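**Six people wanted for a robot open day (bring your doubts)**

Linia is opening its test kitchen for an afternoon in March, and I have been asked to find the audience. I'd like one that is hard to please. 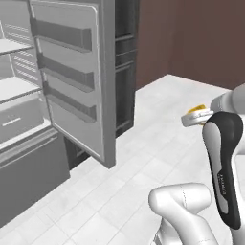 The company says its kitchen software will be ready for ordinary homes "soon". I have heard that word at every demonstration I've been to. Most of them were rehearsed to death, and the guests clapped anyway.

So I want people who run a kitchen, at home or for a living, and who will ask awkward questions. How long does it take? Who steps in when it gets stuck? What happens in a kitchen it wasn't set up for? You'll see the simulated runs first, then whatever Linia is willing to show on the real arm. I have asked for an unrehearsed attempt and been told "probably".

No technical background needed. If you sell robots, please don't apply.

We start at 2 pm and finish by 5. The fee is R900, paid whether or not you liked it. You'll fill in a short form, and Tumelo Kruger will print your comments unedited in the visit report.

Write to Lerato Buthelezi at the Linia front desk with a few lines on the last gadget that let you down.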